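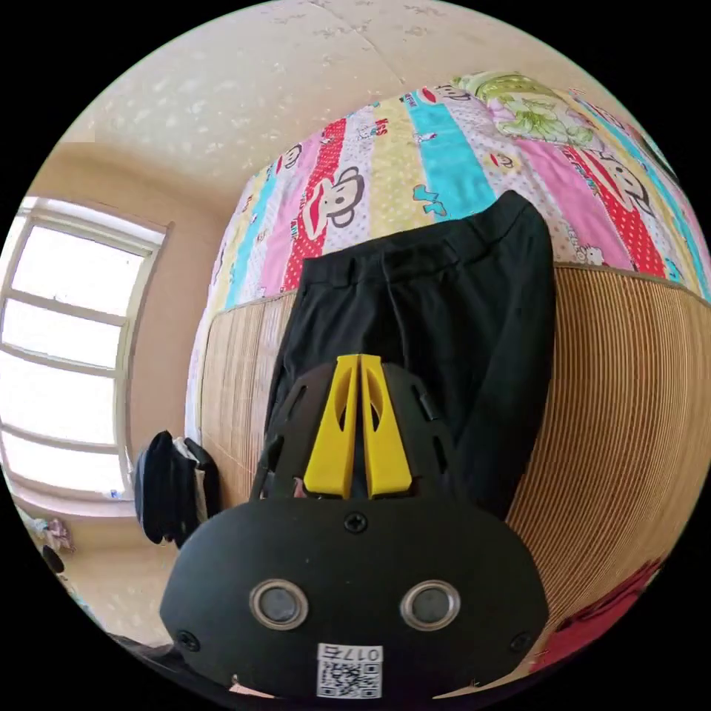
Geräte und Arbeitsmittel im Bestand der Einrichtung sind vor der ersten Ausgabe zu inventarisieren. Die Kennzeichnung erfolgt am Gerät selbst; Koffer und Schutzhüllen erhalten ein eigenes Etikett. Geeignet ist eine freie Fläche des Gehäuses. Ein kleines weißes Etikett mit schwarz gedrucktem QR-Code und kurzer Kennung wie »017右« hebt sich von einem mattschwarzen Gehäuse deutlich ab. Schrauben und Sensorfenster bleiben frei.

Schritt 1: Datensatz anlegen
Öffnen Sie in Istareo die Maske »Neuzugang« und erfassen Sie Bezeichnung, Seriennummer, Standort und Kostenstelle. Bei Anschaffungen ab 200 Euro ist zusätzlich der Lieferschein zu hinterlegen. Gleichartige Geräte werden einzeln angelegt. Sammeldatensätze sind nur für Verbrauchsmaterial zulässig.

Schritt 2: Etikett drucken
Wählen Sie die Vorlage »Gerät klein«. Die laufende Nummer wird dreistellig mit führenden Nullen ausgegeben. Bei paarweise geführten Arbeitsmitteln ist ein Seitenzusatz anzufügen.

Schritt 3: Etikett anbringen
Reinigen Sie die Klebefläche mit einem fusselfreien Tuch und lassen Sie sie vollständig trocknen. Halten Sie zu Gehäusekanten einen Abstand von mindestens 3 mm ein. Der Klebstoff erreicht seine Endfestigkeit nach 72 Stunden; bis dahin darf die Stelle nicht feucht abgewischt werden.

Schritt 4: Erfassung prüfen
Scannen Sie den Code und vergleichen Sie den aufgerufenen Datensatz mit der Seriennummer am Gerät. Bei Abweichungen ist das Etikett zu entfernen und unter derselben Nummer neu zu drucken.

Beschädigte Etiketten melden Sie bitte der Bestandsverwaltung am Standort Plendham, Ansprechpartnerin Evelien Groen. Die jährliche Bestandsprüfung findet im Mai statt.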